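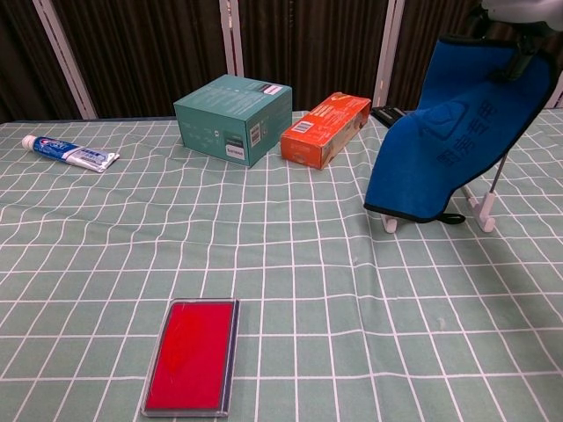 Toothpaste, a stamp pad and a couple of boxes share the checked cloth with the arm at the Fullby robotics club.

Gus Schumacher will tell you the hardest part of running a robotics club in Fullby is the drive home, when two teenagers in the back seat are still arguing about which end of a toothpaste tube you ought to pick it up by. (He has heard both cases in full, more than once, and he leans towards the cap.)

The club started in September in the back half of the old Doucet hardware store, with a borrowed projector and a biscuit tin for the fees. Forty dollars covers a kid for the whole term, and that's been the rule from the first night, though Gus is fairly relaxed about when it turns up.

This year's project goes by the name of Prisen, which somebody's little brother came up with and which has stuck. The idea is to have an arm tidy a table of ordinary household stuff, the sort of thing you'd find in anybody's bathroom cupboard or kitchen drawer. A box is friendly enough, all flat sides and square corners. A tube is another matter – it's fat at one end and thin at the other, and a grip that suits the first one may not suit the next.

So the members spend a good deal of their time on the humble business of laying things out, a bit crooked on purpose, and talking over what the arm ought to do about each of them. The notebook they share is up to attempt 703, and the handwriting gets noticeably worse after supper.

They're hoping to take Prisen down to the Cindport student showcase, where Gus has promised to pay for everybody's fish and chips, whatever colour the ribbon.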